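Laundry Day and the Long Wait for Help

My brother-in-law Pankaj called on Sunday while I was folding towels, and he asked me the question he asks every time we talk, which is whether the robots are coming to do my housework yet. I write about this stuff now and then, so I suppose I brought it on myself! I told him no, and then I kept him on the phone for 90 minutes explaining why, so I figured I might as well put it down for the rest of you.

I should start by saying I'm rooting for them. I grew up in a house with six people and one closet worth mentioning, and my mother hung up coats and pressed shirts until well past our bedtime. If you had told her that someday a machine would take a coat off the bed and put it where it belonged, she would have wanted to know the price and whether it came in installments.

What makes me hopeful is that people are finally working on the small, dull jobs in rooms that look like somebody's room, with carpets and lamps and cords on the floor. For years all we got was a robot picking up a block and setting it down on another block. Very nice, but I don't own any blocks.
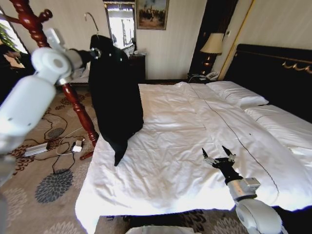
Clothes are the part I keep coming back to, though. A mug is the same shape wherever you grab it. Cloth goes wherever it likes. Pick up a black jacket by the collar and the sleeves swing one way, pick it up by the hem and the whole thing slides into a heap, and dark fabric is hard enough for me to sort out on a gloomy morning (I have worn a sweater inside out to the dentist, and not all that long ago). Then there's the hanger. You need one hand to hold the thing up and another to tuck the shoulder in, and both have to know what the other is doing. We all learned it as kids and never gave it another thought.

My old neighbor Kiran Bajpai ran the back room at a dry cleaner's for 18 years, and when I asked her about it she laughed at me for a good while. She said the new hires took weeks to get quick at it, and they came with hands already attached. Her shop had a conveyor that carried the finished clothes around overhead, and it was a wonderful machine, but a person still had to put every piece on it.

So that's about where I think we are. I'd believe in a robot that gets a jacket onto a hanger some of the time, slowly, with a patient engineer standing by. I'd be slower to believe in one that does my whole bedroom on a Tuesday while I'm at work, with the cat underfoot and the bed half made. Pankaj says I'm a pessimist. He also bought a bread machine in March and has used it twice, so I take his views on appliances with a little salt.

If any of you have seen one of these things working in a hotel or a laundry, please write and tell me what it was like, and especially whether it could manage a fitted sheet. I still can't, and I've been at it since college. The towels did get folded, by the way, somewhere around the second half of that phone call.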